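Nest box project, which wood and how many?
Forum: Backyard and Local Birds > Boxes, Feeders and Houses

marshwren_dad
My daughter is in tenth grade and wants to put up bluebird boxes along the old rail trail for her service award. She has permission from the trail office for one side of the path only. Her budget is $800, which has to cover wood, poles, baffles and hardware. She wants 63 boxes because that would be one at every trail marker. I think that is too many for one kid to look after. What would you do?

Pinesap
Too many. I monitor 6 boxes and it takes me most of a morning once a week, with the driving. Ask her who opens them when she leaves for college.

zbilyk
I'd second fewer boxes. The spacing matters too. How far apart are the markers? Bluebirds want a good hundred yards between pairs, and if the boxes are closer than that you are mostly building for tree swallows and house sparrows.

marshwren_dad
The markers are closer than that. I paced a couple and got well under a hundred yards.

Gravel Road
Nothing wrong with tree swallows. People on here talk like a swallow in a bluebird box is a failure. They're native and they need cavities as much as anything else does. I say put up as many as she can pay for.

zbilyk
I didn't say swallows were a failure. I said the boxes wouldn't do what she is going to write on her application. If she calls it a cavity nester project then the closer spacing is fine, and she can pair the boxes so each species gets one.

Pinesap
House sparrows are the real problem anyway. How close is the trail to houses or barns?

marshwren_dad
The first mile runs behind the Wikach feed store and then a horse barn. After that it's hayfields.

Pinesap
Then skip the first mile. You'll raise sparrows there and nothing else.

Tollgate
My son did a box project four years ago, so here is how ours went. We used rough cedar, left it unpainted, and cut everything in one weekend so the pieces matched. He put each box on a metal pole with a stovepipe baffle. The poles and baffles cost more than the boxes did, so price those first. 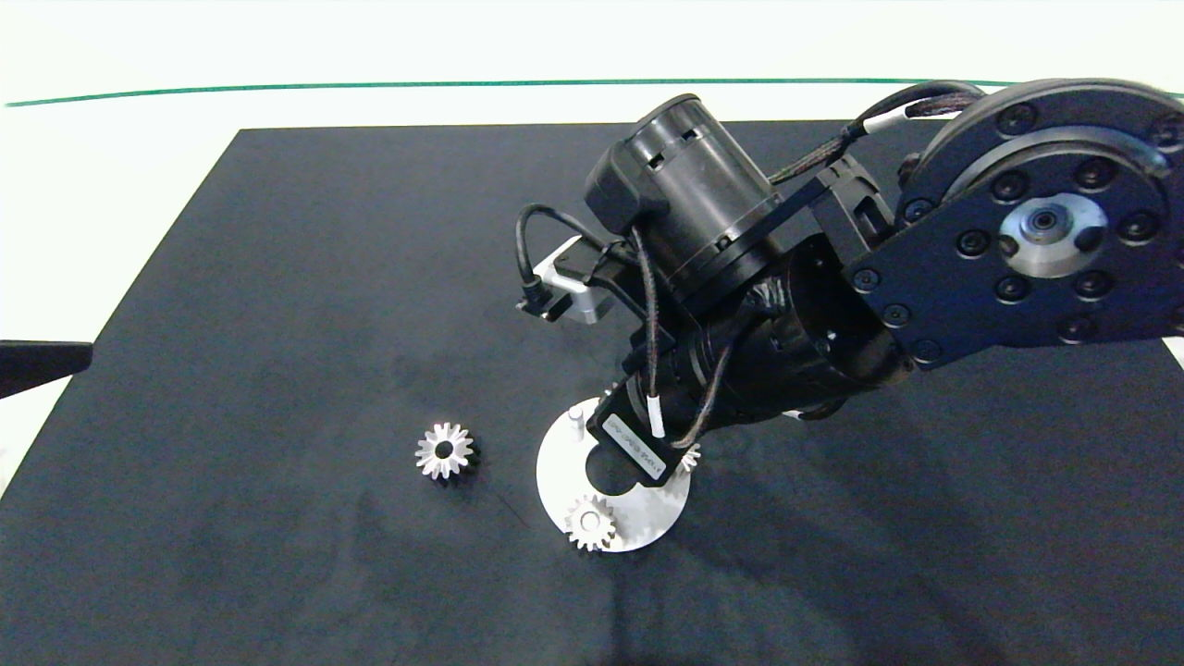
Before you cut anything, settle on one floor size and one hole size and write them on the wall of the garage. We changed the hole partway through and had to redo a stack of fronts. For assembly, get a big dark mat and put it over a light surface. Cedar shows up well on it and you can find a dropped screw. We used deck screws, with one side hinged on a pair of nails so it swings out for cleaning. Leave the inside of the front rough, or score it with a saw below the hole so the chicks can climb.

Gravel Road
Were the baffles worth it? I've never used one and I get birds every year.

Tollgate
Yes. The two boxes we put on fence posts were cleaned out by a raccoon the first spring. We moved them to poles after that.

Gravel Road
I've had mine on posts for years with no trouble. It depends on where you live. For a kid on a budget I'd take more boxes and fewer baffles.

MPetkov
I have to disagree with that. A box on a post with no guard is easy for a raccoon or a snake to find, and once they learn what it is they check the next one down the line. On a trail the boxes are all in a row. If she can't afford a baffle for a box, she should leave that box out.

Also, one practical matter. The trail office will want to know who to call about a broken box. Ours would not sign off until we gave them two names and a map. — Mirjana

marshwren_dad
Good point about the map. They haven't asked yet but I'll have her draw one up.

I talked to her at supper. She isn't happy about giving up the one-per-marker idea, but she agreed to start past the horse barn and to price the poles first. She also wants to know when the boxes have to be up.

zbilyk
Earlier than you'd think. Males around here are looking at boxes before winter is over. If she isn't done until April she can still catch a second brood, so don't let her rush the poles.

Pinesap
And get her a notebook. Date, box number, eggs, young. Have her start it with the first visit, even if the boxes are empty.

marshwren_dad
Will do. She'll make one box this weekend to see how long it takes. I'll post the pole prices when I have them.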